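Week 3 notes — Friction, part 2

Reading for Thursday: rest of ch. 3, skip the section on belts. Problem set 2 is due at the start of class, paper please, stapled.

Where we left off

Last time: two surfaces in contact, normal force N pushing them together, friction force F along the surface. Two different cases, keep them apart in your head:

Static — nothing slides yet. F is whatever it needs to be to keep things still, up to a limit. The limit is mu_s times N.

Kinetic — already sliding. F equals mu_k times N, pointed against the motion.

Biggest mistake on the last quiz by far: writing F = mu_s N for a block that is just sitting there. No. That is the maximum. If I push with 2 newtons and the block stays put on a level table, friction is 2 newtons. Doesn't matter what mu is. Go back and fix that one if you lost points on it, I give half back.

Why mu doesn't depend on area

Everybody's gut says a wide block should grip more than a narrow one. Same weight, more surface, more friction, right? Try it with a brick. Flat side, then narrow side. The pull you need is very close to the same.

Reason: real surfaces are bumpy. Even a polished one. The true contact happens at the tops of the bumps, a tiny fraction of the area you'd measure with a ruler. Press harder and the bumps squash and more of them touch. So the true contact area goes with load, and the size of the footprint mostly drops out. Wide block — many weak contacts. Narrow block — fewer, each squashed more. Total comes out the same.

This is a model. It holds up well for wood, stone, most metals. Falls apart for rubber and for anything sticky (tape, wet clay, gecko feet). Car tires do not follow it, don't use it on tires, there's a homework problem that tempts you to.
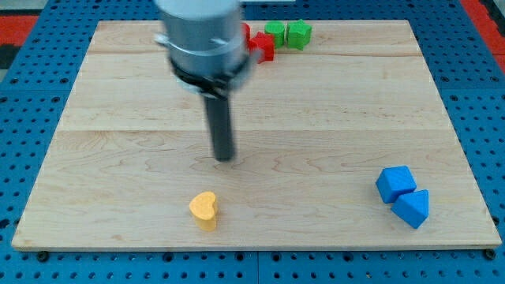
Wood is the material we'll use most, so a few words on it. Values in tables are usually a range, and the range is wide, since species, finish, moisture and direction all matter. Direction means sliding with the grain or across it. Straight-grained stock makes this easy to say and easy to test. Maple-like stuff with a swirling grain, like the pale board under the rounded rod tip, is harder: there is no one "along" direction over the whole face, so when you write down a direction, write it relative to an edge of the board and say which edge. Same goes for your lab boards. If your report says "with the grain" and nothing else I will circle it and take a point. Also sand lightly, wipe off the dust, let it sit before you start. Dust acts like tiny rollers and will drag your numbers down.

The incline method

Cheapest way to get mu_s. Put the block on a board, tip the board up slowly, stop when it goes. Call that angle theta.

Along the slope: weight component is W sin(theta)
Into the slope: W cos(theta), and that equals N

At the moment it slips:
W sin(theta) = mu_s W cos(theta)
so mu_s = tan(theta)

W cancels. You don't need the weight of the block at all. People don't trust this the first time so we'll do it with a light block and a heavy one.

Worked example. Block slips at 30 degrees. tan 30 = 0.577, so mu_s = 0.58. Two digits, no more. Your protractor is not that good.

Second example. Same block, now lighter finish on the board, slips at 26 degrees. tan 26 = 0.488, call it 0.49. Four degrees changed the answer by nearly 0.1. So read the angle carefuly, eye level, and do repeats.

For mu_k: tip the board, give the block a small tap, find the angle where it keeps moving at steady speed. Harder to judge. If it speeds up you're too steep. If it stops, too shallow. Expect it to come out lower than mu_s.

Pulling at an angle

Rope at angle phi above the floor, tension T. Lifting part of T takes load off the floor:

N = W - T sin(phi)
Pull forward: T cos(phi)
Just about to slip: T cos(phi) = mu_s (W - T sin(phi))
Solve: T = mu_s W / (cos(phi) + mu_s sin(phi))

So there's a best angle. Take the derivative of the bottom, set to zero, get tan(phi) = mu_s. Nice result, shows up on the midterm more years than not. Hint hint.

Pushing DOWN at an angle is the opposite, N goes up. Past some angle no push will move it however hard you lean. Called jamming or self-locking. Drawers that stick, same idea.

What happens when you wait

Leave a block on a board overnight and mu_s often creeps up a bit. Contacts slowly flatten and grow. So decide on a wait time and keep it. In our lab: set block down, count to 30, then tip. Every run. Don't change it halfway because you got bored.

Stick-slip — squeaky hinges, violin bows, chalk at the wrong angle. Surface sticks, the force builds, it breaks loose, friction drops, it sticks agian. Needs two things: mu_s bigger than mu_k, and something springy in the system. We'll do the math in May when we get to oscillations. For now just know the word.

Lab reminders

Groups of 2 or 3. Not four.

Two kinds of board this year, the Feng and the Plorholm. Different finish. Do NOT mix them in one data table. Write which one you have at the top of the page before anything else.

Angle gauges are the Oltex ones in the top drawer. Zero it on the bench first, the bench isn't quite level.

Every run gets written down, including the bad ones. Cross out with one line, say why. No erasing.

Plot angle against run number before you average. If it drifts up or down the surface is changing and the average means nothing.

The Pravis spreadsheet template is on the course page. Column C wants degrees, not radians — it converts for you. Half of last year's odd answers were this.

Problems to try (not collected)

1. Block weighs 26 N, level floor, mu_s = 0.5. Push sideways with 3 N. Find friction. (Read the first page again if you wrote 13.)

2. Same block. Smallest sideways push that gets it moving?

3. Same block, rope at the best angle. Find the angle and the tension. Compare with number 2.

4. Ladder against a smooth wall, rough floor. Draw the free body diagram only. All forces, correct direction, from the correct point. We'll solve it together in class.

Office hours moved, same room, 3 to 4 before class. Bring your drawing for number 4 even if it's half done.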